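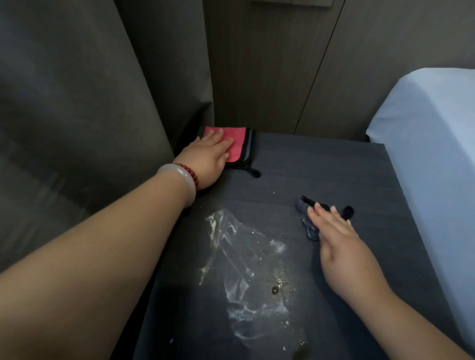

Zosine Household Textile Care Records – README

Version of 16 March 2026

Zosine is a set of written records on the care and replacement of household textiles, maintained by the Skuteton Centre for Domestic Studies. It covers towels, bed linen, table linen and cleaning cloths.

Contents

records.csv – 1,842 entries, one per textile item
households.csv – 178 participating households
fibres.csv – fibre codes and label wording
notes.txt – free-text remarks, lightly edited

Collection

Entries were taken from paper diaries kept by householders in the Avar and Lazarević districts. Each diary ran until the end of June. Wash temperatures are given in degrees Celsius as set on the machine. Colour is recorded in the householder's own words and has not been standardised.

Known limitations

Fibre content is missing for 668 entries, mostly older items with no legible label. Households with a shared laundry are under-represented. Purchase dates before the diary period rely on memory and should be treated with caution.

Licence and access

The files may be used for research and teaching with acknowledgement of the Centre. Household postcodes have been removed – requests for regional breakdowns should be made in writing to the Skuteton office.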